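Last updated: January 2018
By Marin Nikolovski

The Hard Drive and the Dishes

My neighbor asks me every winter when she can buy a robot that will empty her dishwasher. She asks me because I repaired computers for nine years, and for her this is the same profession. I always answered "in five years." This winter I decided to think about it before I answer.

People believe that factory work is for machines already and only the home is difficult. I worked in a shop, and I don't agree. The welding and the painting of cars, yes. But go to the bench where old office computers are taken apart, so that the good pieces can be sold again, and you will find hands. In the shop of Gus Escobedo, where I learned the trade, we had a pile of towers by the door and a box of screwdrivers, and this was all our automation.

A computer looks like an easy job for a machine. It is made by machines, partly. The corners are straight, and the same model is the same inside. The makers even paint for us the parts we should touch: on many office computers, what is blue can be pulled or pressed without a tool. If a robot can't do its chores here, I would not give it my neighbor's glasses.
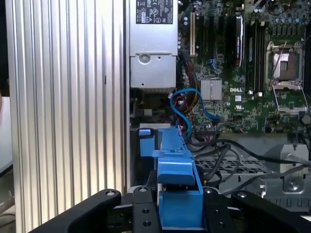

A robot gripper closed on a blue plastic part inside a Dell desktop.

Consider what a person does to take out a hard drive. He presses the sides of the plastic holder, he feels a small give, he pulls. If it does not come, he wiggles. He does not know that he wiggles. When I was teaching Corey Gilchrist, who came to us straight from school, I told him "pull it gently but strong," and he understood me, although the sentence has no sense. I have tried since then to imagine how I would write this instruction for a machine. How much is gently? When does strong begin? And the cables lie where the last person left them, so the same model is the same inside only on the first day of its life.

I have an old friend, Eugénie Courtois, who plans production at Besson, and she thinks I am too romantic about hands. Her argument is good and I want to give it fairly. She says that a machine does not need to be as clever as Corey. It needs a table where every thing has its place, and enough patience. Put a holder for the processor, a slot for the memory, a fixed corner for the case, and half of the difficulty goes away before the robot moves. We do the same for people, she says, only we call it a tidy bench.
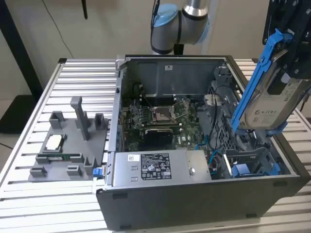
I accept this for the shop. A drive held by its caddy over an open case is already work which I did for money, and I would be foolish to say that it will stay human forever. What I doubt is the step from there to the kitchen. Nobody will screw holders to my neighbor's counter for each cup. Her spoons are from three different grandmothers. Her grandson puts a toy in the basket with the forks, and she takes it out without stopping her conversation.

There is also the question of the mistake. In Gus's shop I once broke the memory slot of a good board by pushing a module in the wrong direction, and I knew it in the same moment, from the sound. I stopped. For me this stopping is the larger part of the skill. When somebody shows me a machine that does a chore, I want to see the chore go wrong, and then I want to see what the machine does in the next second.

So my new answer to my neighbor is less comfortable. For the shop bench, with good fixtures and a person near, I think she could see it before I retire. For the dishwasher I will not say a number again. She was disappointed, and she asked if I could at least come and look at her printer.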